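Notebook - Darum home site, wrist camera exposure and episode triage
8 April 2022

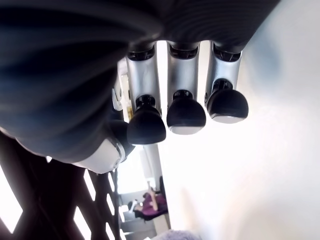
Wrist view at the Darum site. Fingers and thumb tip against the white wall, lattice lower left.

Went through the March upload from Darum before it goes into the Billar training set. 3,267 episodes came in. After the automatic checks (joint log complete, both streams present, clock offset under the limit) 1,648 were left. Most of the losses are missing joint logs from the first half of the month, before the logger on the Bralix box was updated. Those are not recoverable. The video is fine but there is nothing to pair it with.

Exposure. The wrist camera is on auto and meters on the whole image. With the dark hand housing taking up most of the top, it opens up and the wall goes to pure white behind the fingers. The fingertips still separate well against it, and the pale rim on the middle one is easy to pick out. The slats of the lattice come out as silhouettes. For fingertip tracking this is usable. For anything that needs texture on the background it is not, and I would not trust depth from that side.

Tried two fixes on the bench:
Fixed exposure at the value used for the Nieminen set. Wall detail came back, but the underside of the housing and the finger joints went too dark for the keypoint model.
Metering window moved to the lower right. Better. Housing still readable, wall a step below clipping. Needs a firmware flag on each unit, so it can't be applied to what we already have.

Going with the metering window for new collection. Old episodes keep their exposure and get a tag, "bright_bg", so the sampler can limit how many land in one batch. No plan to correct them in software. Clipped is clipped.

Occlusion. The housing covers nearly all of the upper left of the view. This was known from the mount drawing, but the drawing has the camera further out than it sits in practice. The thumb is only partly in view, down by the lattice, with the rounded tip pointing in toward the middle. Checked the labels: annotators were marking the thumb base by guesswork. Changed the rule. Thumb tip is labeled when visible, thumb base is left blank unless the joint itself can be seen. Blank is handled by the loss mask already, no code change.

People in view. The couch shows up between the lattice and the wall, with a person lying on it, small and far back. Current policy for home sites is to blur any person before the data leaves the intake server. The detector is weak on reclining people at this size. Ran it at 2 scales instead of one and recall improved, at the cost of some false hits on cushions. Acceptable, a blurred cushion does no harm to the grasp labels. The raw copy stays on intake and is deleted on the normal schedule.

Training split. Pulled 600 episodes for hand review, weighted toward bright_bg. They are held out until review is done. The split is by session and not by episode, otherwise nearly identical backgrounds end up on both sides. The previous Billar run was split by episode and its validation number should be disregarded.

Open items:
- metering flag to be written into the site setup sheet
- re-measure camera offset on the wrist mount, update the drawing
- relabel thumb base on the Nieminen episodes, same rule
- check whether the mask handles a fully blank thumb. It should, but the unit test only covers one missing point
- rerun intake counts once the second Bralix box is on the new logger

Config for the triage pass is in the Billar repo under intake, branch darum-march. Not merged yet.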